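In Defense of the Boring Vegetable
Filed under: Opinion, Food

My neighbor Florencia Navarrete grows purple carrots, striped beets and a squash that looks like a turban, and every summer she leans over the fence and asks me what I've got going this year. Corn, I tell her. Yellow corn. She's very polite about it.

I've been thinking about why that stings a little, and I've decided it shouldn't. Somewhere in the last ten years we all got the idea that food has to be interesting before it's allowed to be good. I went to a potluck in July (at Boyang Jin's place, great yard, terrible parking) and counted two bowls of plain food on the whole table. Both of them were empty before I got my plate! Meanwhile the charred cabbage with the fermented something just sat there getting looked at.

I'm as guilty as anyone. I own a cookbook with 615 recipes in it and I think I've made four, and three of those were toast with a thing on it. I once drove across town for a jar of black garlic. It's still in the fridge door, behind the mustard.

But ask me what I want to eat in the middle of summer and it's an ear of corn with butter and too much salt, standing up, over the sink. Same as when I was nine. My grandmother bought hers off the back of a truck and wouldn't let anybody peel the husk down to check first, because she thought it was rude to the farmer. She cooked it for a few minutes and that was the whole recipe.

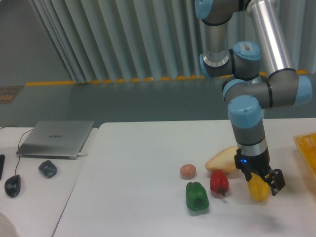
But isn't plain food just lazy?

I hear this one a lot, mostly from my brother-in-law Huw Lougher, who smokes his own salt. And sure, sometimes it is. I've eaten plenty of gray green beans in my life and I'm not going to bat for those. Plain food done badly is miserable, and there's no sauce to hide under.

Done well, though, it takes more nerve than people think. You have to buy the corn when it's good and then leave it alone, and leaving it alone is the part I find so hard. My hand goes to the chili flakes all by itself. Last weekend I had the lime out and halved before I caught myself, and then I had to find something to do with a lime.

I also think there's some snobbery mixed in. A vegetable that costs almost nothing and comes in a heap at the grocery store can't be special, so we dress it up until it looks like it cost more. Put a drizzle on it, call it "street style," charge a thousand times what the kernels are worth. Okay, maybe not a thousand. You get my point.

Florencia brought over some of the turban squash in the fall and I roasted it, and yes, fine, it was delicious. I told her so. I gave her the last six ears out of my freezer in return, which felt like a bad trade for her, but she texted that night around nine asking if I had any more.

I'm planting an extra row this year.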